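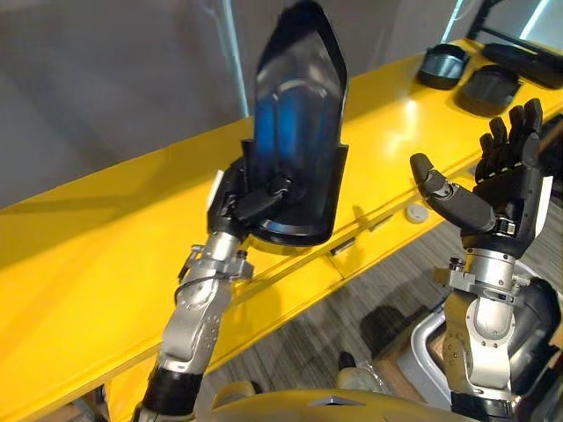
The long yellow table, Rurkby unit, February

Free shipping – keep it or kill it?
Small Business Talk > Shipping and Packing

yen_vo
Posted 7:40 am
ok so quick one before work. I sell small craft supplies out of a shared unit in Rurkby, mostly little orders. Free shipping over $20 since I opened. February was 360 orders and when I finally did the math I made less than the month before with fewer orders. Postage went up twice and I never touched prices. Do I raise the minimum, charge everyone a flat rate, or just bake it in? Huvelard wants me on their plan but you need 500 parcels a month for the good rate and Im not there. – Yến Võ

kraftbox_dan
Bake it in. People hate seeing a shipping line. Raise everything a little and move on.

treloar_road
Disagree with Dan. Baking it in means your cheap stuff looks crazy expensive next to other shops. A $4 item turns into $9 and they leave. Flat rate, say so right on the front page, done.

kraftbox_dan
They leave at checkout instead. Same thing.

treloar_road
Not the same. At least they looked around the shop first.

NgocK
did this last year with my own shop, went through all of it. in the order I'd do it:

1. Pull your last month and sort by order total, not by product. Find where most of them bunch up. Mine were nearly all just over the free shipping line, people were adding one cheap thing to get there.

2. Weigh the real packed orders. Box, tape, filler, everything. I was using the product weight for a whole year, dumb. Cost me a bracket on half my parcels.

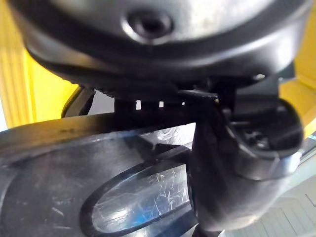 3. Drop to mailers for anything that won't get crushed. Boxes only for the rest.

4. THEN move the minimum. Not before, or you won't know which change did what.

I wouldn't sign anything with Huvelard till you've done 1 and 2. – Ngọc Khương

yen_vo
oh no. I'm using product weight too

NgocK
everybody does lol

parcelgrump
Nobody's asked what the returns look like. If you pay return postage as well then the minimum is a side issue. I stopped paying it, got 9 angry emails, and then nothing. Sales didn't move.

kraftbox_dan
You also have one of the worst review pages on Kakico so I wouldnt copy that part.

parcelgrump
4.1 is fine.

treloar_road
4.1 is not fine for craft stuff. Anyway Yến, how are you storing things? Half my wasted money was grabbing whatever box was closest because the right size was buried in back.

yen_vo
yeah guilty. Boxes go wherever there's room. Shelves are shared so I can't really spread out
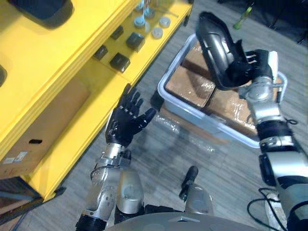 and the other thing is I pack at night after my day job, so by the end I'm just grabbing. Might try putting two sizes by the tape and hiding the rest. Gonna do Ngọc's 1 and 2 this week and post the numbers. Returns I do pay, yes, but hardly get any.

NgocK
two sizes is plenty. post the weights too pls, curious

kraftbox_dan
Still say bake it in.

treloar_road
We know Dan.

yen_vo
update – weighed a bunch of last nights orders. Every one heavier than what I had in the sytem. Raising the minimum is going to have to wait, fixing weights first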